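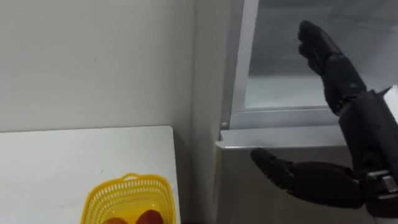

Yellow plastic basket on the table, fridge to the right.

Sultine Vegetable Storage Cupboard: four months in a small kitchen

We moved the potatoes and onions out of the bottom of the pantry in March because it backs onto the hot water cylinder and everything in there was sprouting within a fortnight. The Sultine cupboard was on sale at the homewares place in Brarkaddale for $207, down from a price I didn't write down. I've had it for 4 months now, which covers the end of the warm weather and most of winter.

It is a narrow upright cupboard with louvred doors and 5 pull-out trays. The trays have slatted bases so air can move through. Ours is in plain pine with a clear finish. It also comes in a grey paint, which costs more and which one buyer on the store's website says chips at the door edges.

Assembly took me most of an afternoon. The instructions are diagrams only, and the left and right runners are close to identical, so check the small stamped letter on each before you screw anything in. I had to take two of them off again. All the holes lined up and there were no parts missing. You will want your own screwdriver, as the one in the packet is too short to get any force behind.

Potatoes have done well in it. I keep them in the lowest tray with an old tea towel over the top, and a bag of Dutch creams lasted more than a month with only a couple going soft. Onions go in the top tray, well away from them. Garlic is fine anywhere. Pumpkin is the weak point: the trays are too shallow for a whole one unless you leave the tray above it out, and then you have lost a fifth of your storage.

I don't like the runners. They are timber on timber and they stick when the weather is humid. Rubbing them with a candle stub helped for a few weeks and I have done it again since. The magnetic catches are also weak, and the right-hand door drifts open if the floor isn't level. A folded bit of cardboard under the front foot fixed ours.

Cleaning is easy enough. The trays lift right out, and I shake the dirt off over the garden and wipe them down.

Before buying I also looked at the Brurno wire tower, which was $131. It is cheaper and takes up less floor, but it has open sides, so the potatoes would have been sitting in daylight. If you only need somewhere for onions and fruit, it would probably do. The Jacquet cabinet is better made, with metal runners, but it was too deep for the spot beside our back door.

Good: keeps potatoes dark and aired, solid frame, trays come out.
Bad: sticky runners, weak catches, no room for a whole pumpkin.

4 out of 5. I would pay the sale price again but not full price.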